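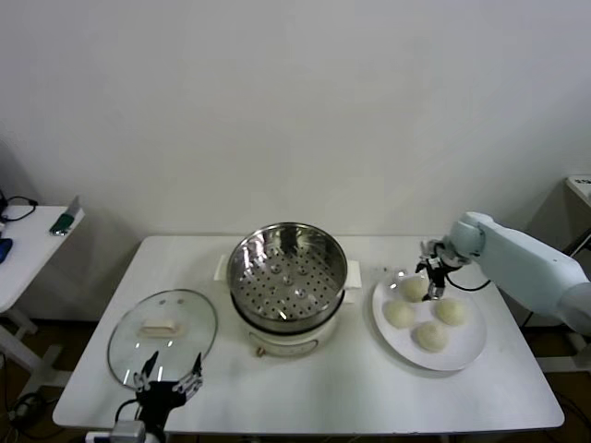 Clindetti Kitchenware Team – Small Appliances

I've been steaming buns in the Clindetti electric steamer pot since February, and I'm still a little in love with it! The base is white with two side handles (one on each side, right under the rim of the basket), and the stainless steel basket drops into the top. It's deep and shiny, with lots of round holes in the bottom for the steam to come up.

The lid is clear glass with a cream-colored handle, so you can peek without lifting it – please don't lift it, your buns will sulk. I lay mine flat on the table while I load up, and I keep a plate next to the pot so I'm not running across the kitchen with hot buns.

Price: $80 with basket and lid
Spare glass lid: ask Elínborg Eskildsen at our Onville shop
Warranty: 2 years
In stock: Onville and Dobson

Wash the basket by hand and wipe the base with a damp cloth. Never put the base in the sink!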